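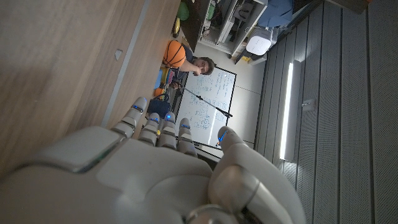
By order of the Drumell Works, the hand inspection of valves was to be transferred to automatic operation in April. The notice was posted beside the time clock at the Cornitz plant and bore two signatures. It stated that 29 inspectors would be affected and that all of them would be offered interviews.

Savvas Drakos was summoned to his at 10 in the morning. He had been an inspector at Cornitz longer than the notice board had hung there, and he brought his own pencil.

"The purpose of this meeting is to record your method," said Ms. Galanis, who represented the Office of Transition. "The Skurel unit passes 300 valves in an hour. It has rejected 112 that your department would have accepted, and it has accepted several that you personally sent back. The Office wishes to know on what grounds."

"They were tight," said Drakos.

"The torque was within limits."

"Yes. They were tight at the end of the turn."

Ms. Galanis wrote this down. The form provided a space of two lines for the answer, and she used one of them. She asked whether tightness at the end of the turn could be expressed as a number. Drakos considered the matter for some time. He asked for a valve, and one was sent for.

He turned it with his eyes closed, then gave it to her and asked her to do the same. She removed her ring first. The valve moved easily, and then – a little before it stopped – it seemed to hesitate.

"I felt something," she said.

"Then you may write that."

The form was amended. Under a provision of the transition agreement, Drakos was assigned to the Skurel unit as reference operator, at his former grade, for a term of 2,000 hours. His duties were to handle each doubtful valve after the machine had handled it, and to say yes or no into a recorder. He was not required to give reasons.

The other inspectors were placed in shipping, or accepted the payment. Their stools remained along the old bench until June, when Facilities asked whether they were still needed. Drakos replied in writing that he would keep two. He sat on one, and in the afternoons, when her schedule allowed, Ms. Galanis came down from the Office and practiced with her eyes closed.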